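Handschuhe – Aufbewahrung und Pflege

Unter Handschuhaufbewahrung versteht man im Haushalt alles, was Strick-, Stoff- und Arbeitshandschuhe zwischen zwei Einsätzen zusammenhält: Körbe, Schubladen, Haken, Wannen. Ich schreibe diesen Eintrag für unser Haushaltslexikon, weil ich das Thema liebe und weil der alte Artikel aus drei Sätzen bestand (einer davon über Fäustlinge, na ja).

Formen

Am weitesten verbreitet ist bei uns die offene Wanne aus Kunststoff, rechteckig, mit runden Ecken. Man stellt sie auf den Tisch, wirft hinein, was man findet, und sortiert später. Bei mir liegen Handschuhe darin flach, Finger ausgestreckt, damit das Bündchen nicht knickt.
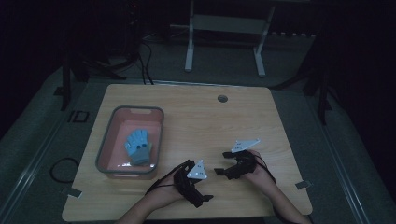

Schubladen sind ordentlicher, aber man vergisst, was hinten liegt. Haken taugen für Arbeitshandschuhe, bei Gestricktem leiern sie mit der Zeit die Maschen aus. Arvo Tuominen, dem ich den Abschnitt über Wolle verdanke, schwört trotzdem auf eine Leine mit Klammern – in Drekstead machen das wohl viele so. Für einen Vier-Personen-Haushalt finde ich eine Wanne pro Saison genug, und im September wird einmal umgeräumt.

Material der Behälter

Kunststoff lässt sich auswischen, das ist sein großer Vorteil, gerade wenn Handschuhe aus dem Garten kommen. Ein Griffloch in der Wand ist praktisch beim Tragen und lässt nebenbei etwas Luft durch. Körbe sehen hübscher aus, aber an rauem Geflecht bleiben Fäden hängen!

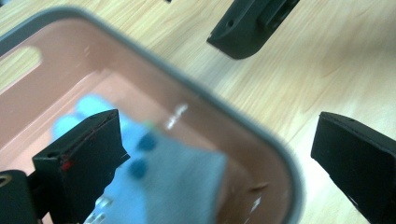

Wanne mit Griffloch und grauem Rand, darin etwas Weiches in Hellblau.

Pflege

Strickhandschuhe mit Noppen wasche ich bei 40 Grad im Netz und trockne sie liegend, nie auf der Heizung. Reine Wolle kommt bei mir nur in kaltes Wasser. Wer die Form erhalten will, stopft die Finger beim Einlagern locker aus, mit Füllwatte oder einem Rest Wollvlies. Man zupft dafür kleine Büschel ab und schiebt sie einzeln hinein, sonst klumpt es in den Spitzen.

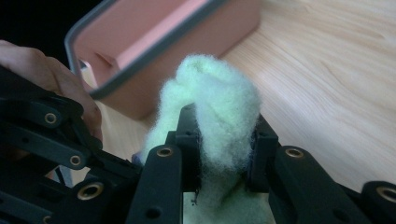 Bei gefütterten Modellen lasse ich das Ausstopfen bleiben, die halten sich von selbst. Einzelne Handschuhe bewahre ich übrigens einen Winter lang auf, danach werden sie zu Putzlappen (hellblaue eignen sich wunderbar für Jalousien).

Siehe auch: Mützen, Motten, Stopfgarn

Zuletzt bearbeitet: 20. November 2020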